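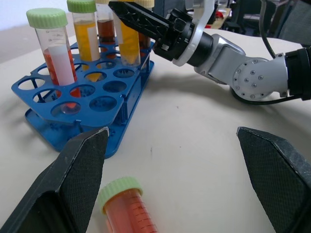 Miyuki Hirose told me over the fence that she had stopped going for her blood tests, that the results only ever arrived as a row of numbers on a screen, and that at her age she would sooner not know than know and have no one to ask.

I have been turning that over ever since. I am fond of my doctor, and I'm fonder still of the women at the collection room in Hakevari, who let me natter on while they hunt for a vein. But I do think Miyuki has put her finger on something. When my mum had her thyroid looked at, the doctor rang her at teatime – on the kitchen phone, with all of us listening – and talked her through it in ordinary words. These days I get a message at 4 in the morning saying my result is ready, and there it sits, 304 of something, with a little red flag beside it and not a word about whether I ought to worry.

I'm not asking for the old days back. It's a fine thing to be able to see your own records, and my neighbour Osamu Ogura, who keeps all of his in a spreadsheet, would be up in arms if anybody took them away. What I would like is a person's voice somewhere in the middle of it. Let the clinic hold a flagged result until someone has 2 minutes to ring. If the line is busy, send a sentence or two in plain English, signed by whoever wrote it, with a number that gets picked up.

I rang about my own red flag in April, after a week of poor sleep. The nurse was lovely about it and said to cut back on the licorice. I've since talked Miyuki into going again, and I'm driving her there myself.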